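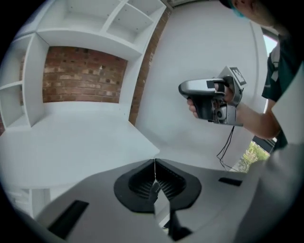

3.2 Participants and setting

The study took place in Bustis, a former railway town where most paid work is now in food packing, aged care and small workshops. We chose it for two reasons. First, the town is small enough that people who work in different places still meet each other at the shops and at sport. Second, many residents speak a language other than English at home, and we wanted to see how they talk about tiredness when they must do it in their second language.

We sent a letter to 400 households from the public address list. The letter was in plain English and had a short version in two other languages on the back. From these households, 152 adults agreed to keep a sleep diary and to take part in one interview. Almost 1000 diary pages came back to us, but not every page was complete. We kept a page if it had at least the time of going to bed, the time of getting up and one written sentence about the day. Pages with only a tick or a drawing were put aside and are not part of the results in this section.

3.3 The diary

The diary was a paper booklet made by the Veltari print shop. Each page had two parts. The upper part asked for times. The lower part was an open space with the words "How did you feel today at work or at home?" We decided against a scale from one to five. In our earlier test with a scale, people chose the middle number on most days, and when we asked them later what the middle number meant, they gave very different answers.

Participants wrote in the booklet in November, before the summer school holidays change the habits of many families. They could write in any language. Pages in other languages were translated by one person and checked by a second person who had not seen the first translation. Where the two did not agree, both versions were kept and marked.

Figure 4. A participant during the day.

3.4 How people named their tiredness

The word "tired" was the most common word in the diaries, as we expected. More interesting for us is what people placed next to it. Shift workers often joined it to a part of the body: tired legs, tired eyes, a tired back. Office workers and teachers used it more often for the whole person, or for the head. A packing worker wrote on one page, "My arms are finished but I am not sleepy", and on the next page, "Today sleepy, arms good." For this writer the two conditions were clearly separate, and a single question about tiredness would have mixed them.

Older participants used the word less than younger ones. In the interviews some of them explained that they did not like to complain in writing. One woman told us that she had written "fine" on a day when she fell asleep at the table, and she said that for her this was a correct answer, as it was not worse than other days. We think that "fine" in these diaries should be read with care.

A smaller group wrote about tiredness as something that came from other people. They named a neighbour's dog, a baby, a husband with early shifts. In the study by Lü on night buses, passengers also spoke in this way, but there it was mostly about strangers. In our material it was nearly always about someone in the same house or the same street.

3.5 Differences between the diary and the interview

The interviews were held in the meeting room of the public library and were recorded with permission. Jade Haworth led most of them. She had the booklet on the table and asked the participant to choose a page and talk about it. We did not choose the page for them.

Many participants corrected themselves in this talk. The most frequent correction was about naps. A short sleep after lunch or in front of the television was often missing from the page, and people remembered it only when they tried to tell the day from start to end. For this reason the total sleep times in Table 3 are probably too low, mainly for participants who work early shifts. We coded the interviews with the Trateck word list and added our own codes for naps, pain and noise. The complete list of codes is in Appendix B.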